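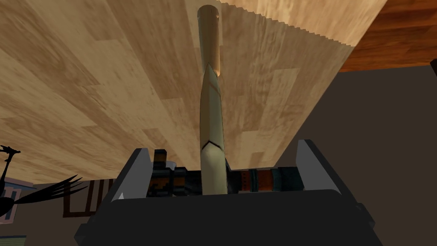

Pale rod held upright between two gripper fingers (computer render)

Does shadowing a radio English course do anything? 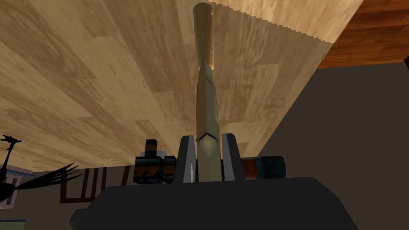 Learning English > Listening and speaking

Hemant Singhal
I've been repeating the Brollon evening dialogues out loud for 4 months, right behind the speaker, as the booklet tells you to. I can now do a very good impression of a man complaining about his neighbour's hedge. Put me on the phone with a real person and I still freeze. The booklet claims you'll pick up 1,100 phrases by September. Has anyone checked that, or is it just a number on a cover?

Cempaka Manurung
It works!! Just keep going, I did it every morning at 7 and my accent is much better now.
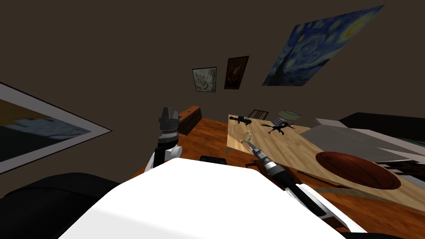 One gripper upright, the other reaching over the edge of the tabletop

Otakar Baláž
Better according to whom? I'd be careful with that one.
Shadowing trains your mouth and your ear. I've seen no sign that it teaches you to answer anybody, and the dialogues are so tidy that you never have to. What helped me a bit was stopping the recording after the first speaker and saying my own reply before hearing theirs - badly, most of the time.

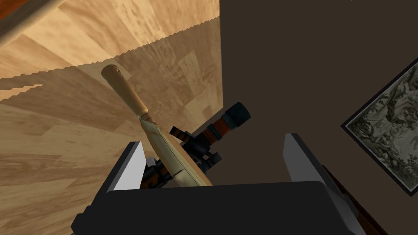
Do two dialogues a week like that and skip the rest. Then change one fact in each (the hedge is yours, say) and go through it again. I'd ignore the figure on the cover. My old Pathak course promised something similar and I can remember the bit about the train tickets.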